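Chapter 7
Setting Up and Maintaining the Hand and Wrist

The earlier chapters treated the arm as a chain of joints ending at a bare flange. In practice most service time goes to what is bolted past that flange. This chapter covers the two-handed Homa cell used throughout Part II: mounting the hands, routing the wrist cables, setting finger zero positions, and checking grip on a known object.

The hand is joined to the arm through a bracket at the wrist. Any looseness at this joint appears at the fingertips as a position error, and the error grows with distance from the bracket. Check the bracket before changing any value in software. Readers who skip this step often correct a mechanical fault with an offset, and the offset must then be removed when the fault is found. 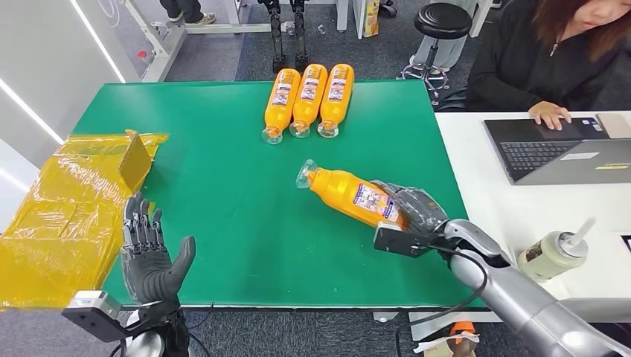

Figure 7.1. Grip check with bottles on a green work surface. The right hand holds one bottle; the left hand is open. A black cable hangs in a loop near the right wrist.

Cable slack is set with the wrist at the end of its travel. Too little slack loads the connector; too much lets the cable catch on the table edge. Section 7.2 gives the procedure.

Finger zeros are recorded with the hand open and unloaded. The Wutov controller stores them in block 313, and they must be recorded again after any finger or glove is replaced. Section 7.3 covers the grip check, which is repeated 30 times per hand. Section 7.4 lists common faults.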